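Plurngate > Reports > Remgate demonstration set > Section 3

3.2 Collection of demonstrations

Demonstrations were gathered at two sites, Balham and Oláh, with the same arm, gripper, and control software at each. An operator guided the arm by hand from a start pose above the table, and the wrist camera and joint readings were stored on a shared clock. Each site supplied 200 demonstrations. Before the first run of a session the operator completed 31 practice moves, which were not stored.

Objects were placed by hand and the layout was changed between runs. Large containers were kept in the set on purpose -- they block much of the wrist view at close range and force the policy to rely on partial outlines. Small packaged goods were mixed in with them. No markers were fixed to the table or to the objects.
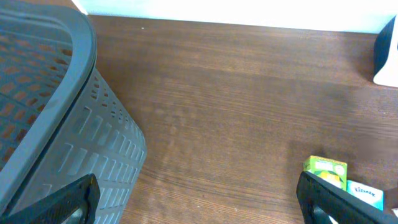
Figure 2. Wrist camera view, gripper open. A gray plastic laundry basket is at left; a small yellow-green box and a Kleenex box are at lower right.

As Figure 2 shows, the gripper fingers enter the view from below and can overlap nearby objects. We did not mask them. In early tests, masking removed cues about finger opening that the policy used during approach. Reflections on the tabletop were also left untouched, and exposure was fixed for the length of a session.

A run was dropped if the camera stream lost more than 50 consecutive readings or if the operator ended it early. Dropped runs were recorded again with a new layout, so the totals given above are for accepted runs only. Labels for the target object were added afterward from the operator's log -- the images played no part in this step. Training and test runs were split by session, as described in Section 3.3.

Related items
Remgate: gripper calibration notes
Wrist camera timing at the Oláh site
Balham session logs, December

Contact | Copyright Plurngate | Back to top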